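Is the Lenz kitchen scene pack enough for sink tasks, or should I pay for more?

Konrad Żak
I'm trying out the Lenz add-on from Ellico (the simulated kitchen with the arm already set up) and I like it so far, but my trial ends in December and I can't decide. All I care about is sink work: faucets, basins, that kind of thing. I've gone through nearly 2000 runs and the faucet is the part I keep coming back to. Is it worth buying, or is the Sketcombe pack better?
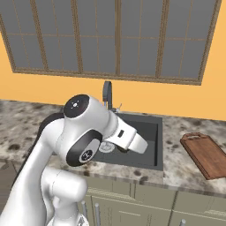
Gripper over the basin, nothing in the fingers

Brunello Dal Bello
I bought Lenz last spring and still use it most days. The faucet is why I stayed — the water is just a thin blue line, no splash at all, but it's easy to pick out when I'm scrubbing through runs at 9 at night. Don't expect real fluid, though! My big gripe is viewpoints. From some of them the arm hides a good part of the sink, so I'd set up two cameras before you start logging anything. Sketcombe looks prettier, but the scenes took forever to load on my machine and I gave up on it. 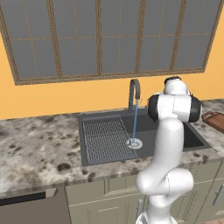

Tap running, wrist up near the faucet

If you do buy, get the version 2 files. The old ones had a lever that stuck for me.

itdale_mike
i only used the demo. it was fine i guess, kinda pricey. ask support for a longer trial, they gave me one 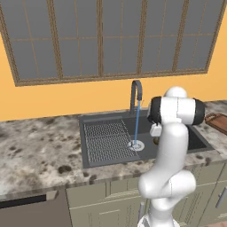
Can I move my saved runs from the trial over to the paid version?
They carry over as long as you sign in with the same Ellico account. Export a copy first anyway — mine took two tries to show up.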